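Setting up and running the shape-insertion cell

These instructions cover the Felero insertion task at Sirkville. They replace section 11 of the Terkeo cell handbook. Read the lockout sheet before entering the cell.

1. Prepare the bin

Keep people clear of the arm while it is powered. Wipe the floor of the bin and pick up any flecks before a run. Place the foam block with its cutouts facing up. Leave clear floor between the block and the loose parts, and log the starting layout. 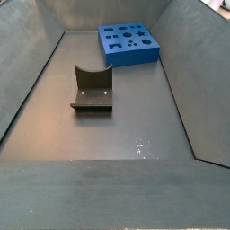
Fig. 1. Foam block at the back of the bin, black bracket standing on the floor.

2. Approach and insertion

Grip each piece near its upper end so that the lower end stays free. Bring it over the matching cutout at reduced speed and stop before contact. Check alignment at the wrist view. Lower only when both prongs are in line with the slot. If the piece meets resistance, raise it and start the approach again. Do not push.

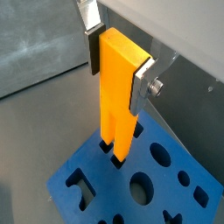

Fig. 2. Yellow forked piece held over its slot.

3. Fixed view check

The overhead or side view must show the whole top face of the block and every loose part. Adjust the mount if a wall hides anything. Record the mount setting as 360 or 515 on the Tan scale; no other setting is approved.

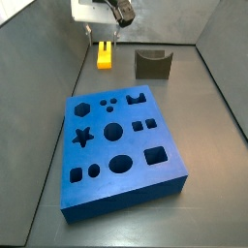

Fig. 3. Block in the foreground, two parts standing behind it.

4. Stopping and recording

Use the stop button for any unplanned contact with a wall. Enter the event under code 177, with the step number and the piece in use. Failed attempts stay in the log.

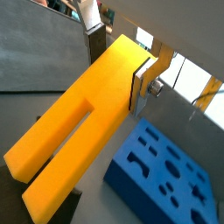 Can a run be resumed after a stop?
Only from step 1. Clear the fault, return the arm to its home position and log the layout again before restarting.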